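Forum Sorkari – Collecte et téléopération – Bonnes pratiques
Sujet : Règles de prise pour la vaisselle, version de novembre, vos avis ?

dustier
Bonjour à toutes et à tous ! Je remets sur la table (c'est le cas de le dire) notre petite charte pour les sessions à deux pinces tenues à la main. La version actuelle tient en 12 points et je voudrais qu'on en discute avant de la figer, parce que les consignes de prise sont comprises différemment d'un binôme à l'autre, et que les relecteurs s'arrachent les cheveux.
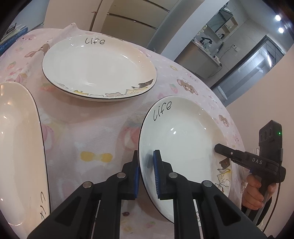
Temps de lecture : 2 minutes

Le point qui fâche, c'est le n° 4 : « une assiette relevée sur la tranche est toujours tenue par deux pinces avant tout déplacement ». Je le trouve sain, et je vous avoue que j'y tiens. Le bord est mince, l'émail est lisse, et une seule pince fait vite pivot. Le point n° 5 demande ensuite de reposer à plat, sans lâcher à plus de deux doigts de la nappe. Voilà, dites-moi tout, j'ai fait du café – et j'ai le temps jusqu'à vendredi !

jundent_fr
Merci pour ce travail, vraiment, on sent que tu y as passé des soirées. Par contre je ne suis pas d'accord sur le n° 4. Chez nous, sur le lot Jundent (2,816 séquences, je recopie le chiffre du tableau tel quel), imposer deux pinces partout a donné des gestes raides, presque cérémonieux, que personne ne ferait dans sa cuisine. Je préférerais « deux pinces recommandées » et laisser le choix à l'opérateur pour les petites assiettes.

moon
Je rejoins dustier sur le fond, et jundent_fr sur la rédaction, ce qui ne va pas vous avancer beaucoup, pardon. Chez Moon, nous avons une règle simple : la pince s'ouvre en grand avant d'arriver sur l'objet, jamais au dernier moment.

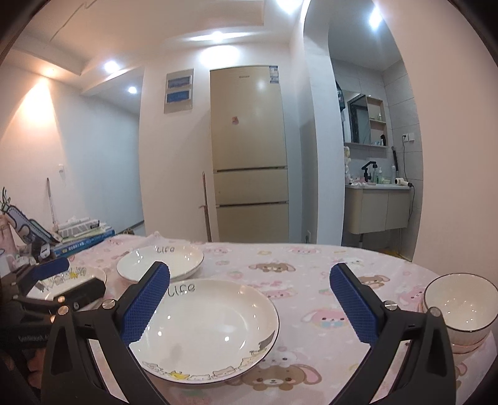 Et surtout, on annonce à voix haute qui prend et qui accompagne. C'est bête comme chou, mais depuis qu'on le fait, les pinces se cognent beaucoup moins et les débutants se détendent. Je l'ajouterais volontiers au n° 2, quitte à raccourcir le reste.

dustier
L'annonce à voix haute, je prends, merci ! Pour « recommandées », j'hésite encore. Une recommandation, à la fin d'une longue journée, ça devient vite une option, et le relecteur ne sait plus ce qu'il doit refuser.
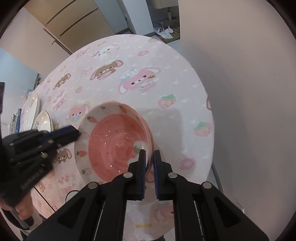 Le n° 7, lui, concerne les objets creux, et j'aimerais le garder court. Prise au bord le plus proche, un doigt dedans, un doigt dehors, la seconde pince en approche seulement. Avec le bol à fraises, intérieur rose foncé, c'est exactement ce que je demande : les deux patins bleus pincent le bord et l'autre pince vient par la gauche. Je préciserais aussi que le câble doit rester à l'écart de l'objet, je l'ai oublié dans la première mouture.

jundent_fr
Pour le bol, rien à redire, signé des deux mains. Pour l'assiette, je maintiens. Un compromis : obligatoire pour les 40 premières séquences d'un nouvel opérateur, au choix ensuite ? Ça protège la vaisselle au moment où on apprend, et ça laisse vivre le geste après.

moon
Ça me va. J'ajouterais seulement que le relecteur doit savoir dans quel régime il se trouve, donc une case à cocher dans la fiche. Sur un lot de plus de 2,000 séquences, on ne va pas le deviner.

dustier
Va pour la case à cocher. Je réécris le 2, le 4 et le 7 ce soir et je reposte le texte ici. Pour le 4, je mets les deux rédactions côte à côte, je ne suis pas encore tout à fait convaincu mais je veux bien essayer.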